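Product review: Prulero storage tube, white
21 Sep 2021

The Idlow resource library has lent out storage tubes for posters, plans and rolled fabric for several years. The Prulero was assessed at the request of Maureen Crabtree, whose department at Pindville holds 400 drawings and replaces its cardboard tubes every September.

## Construction

The wall is stiff and did not dent under ordinary handling. The cap fits closely – rather too closely when new – and Fanni Antal found that it needed two hands to remove. Labels held well, though they left some residue when peeled away.

## Capacity

Five large sheets may be rolled together without creasing. Heavier paper should be stored singly. The tube has no carrying strap, and borrowers who travel by bus remarked on this.

## Finish

The plain white cylinder has a smooth, matte surface. Pencil marks wiped off with a damp cloth, but ink did not.

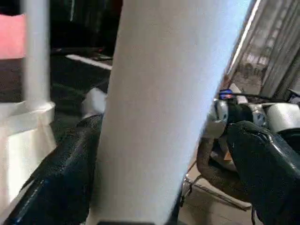

## Recommendation

The Prulero is suitable for shelf storage and for short loans. The library will purchase a small number and will keep its existing Takács tubes for postal use. Enquiries should be addressed to Abimbola Nnaji.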